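Progress report, computer refurbishing, April
To: Kerstin Gerlach, Tessier fund
From: Henrike Wiegand, Plinico workshop

Since the last report we have worked mostly on the desktop towers from the Tralness offices. In total 751 machines are registered in our list. Nearly 4 in ten are already checked and sorted, which is a little behind the plan I sent you in winter.

The second version of the parts fixture is now in use. It is a flat board with slots of different sizes and a raised holder for the CPU, so the small parts have a fixed place during the exchange.

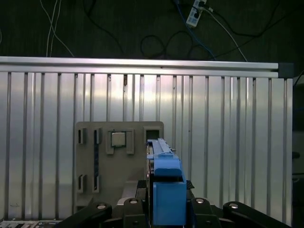
The slots for the memory modules were too narrow in the first version, and we lost two weeks with the reprint. The cost of this stays inside the material budget. I have moved the money from the line "small tools", as we agreed by telephone.

For the Dell towers we work with the case lying on its side and the side panel off. The hard disk waits in its blue caddy next to the case.
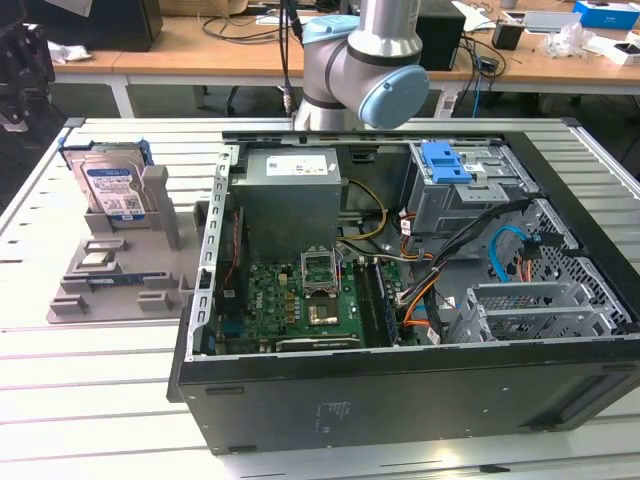 Still open is the question of the replacement power supplies. Ondemeck has offered us two prices, and both are higher than in the application. I will send you the comparison before the end of the month and ask for your decision.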